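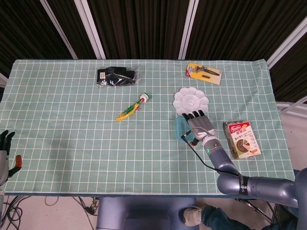 *The right hand at the paint palette, Ladine workshop.*

The Ladine shared workshop admits long-term projects on the condition that their makers give a public account of the work once a year. The account for the two-armed machine at bay 28 was given on 10 July 2026 by Lachlan Mowat, a member of the workshop since it moved into its present premises.

Mr Mowat began with the table, which he regards as part of the build. "The cloth went on in the first week and has stayed on," he said. "It has a printed grid, and the grid is how I check the arms by eye. If the hand says it is over one square and I can see that it is over the next, I stop and go back to the joint settings."

The objects set out on the cloth are changed every few weeks. At present they include a pair of black gloves in a clear bag, a feathered toy, a flower-shaped paint palette and a box of biscuits or cake bought from a shop near the station. Asked how they are selected, Mr Mowat replied that he wished to have things which a household would own and which had little in common with one another. "The bag is the hard one. It crinkles, it throws the light back, and the shape is different every time you put it down. The feathers are nearly as bad. The box is easy, and on a poor evening I go back to the box."

The programme that directs the arms is called Oludine. Mr Mowat wrote the first version alone and has rewritten the grasping section twice. It holds 85 stored hand positions, of which he considers perhaps a third to be of any real use. The remainder, he said, were recorded during the winter and ought to have been deleted by now.
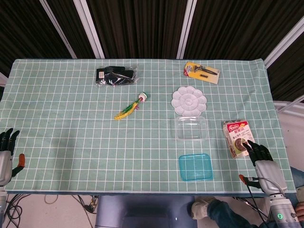
**The table at bay 28**

On the subject of cost, Mr Mowat was willing to give one figure. The replacement wrist cables and their connectors came to 1099 pounds, a sum he had not foreseen when he joined the project to the workshop's register. "I had budgeted for motors. I had not budgeted for cable. You bend a cable at the wrist ten thousand times and then one finger goes quiet, and it takes you a whole weekend to find out which strand it was."

The cables remain the least finished part of the installation. Those on the floor below the table are to be gathered into a covered channel before September, at the request of the workshop. Mr Mowat accepted the point and observed that he had tripped over them more often than any visitor.

He spoke at some length about the thumbs, which are tipped in orange where the fingers are black. The difference helps him to follow the hand from a chair beside the table, where he sits during most sessions. Each session is limited to 10 attempts at a single object, after which the joints are rested and the notes written up by hand in a ruled book.

The next stage concerns the small plastic container and its blue-green lid. The hands are to lift the lid, set it to one side and replace it. "Putting it back is the part I am unsure of," Mr Mowat said. "A square lid will go on four ways and the hand will find a fifth."

Members wishing to observe a session should enter their names on the sheet at bay 28. Food and drink are to be left at the front desk.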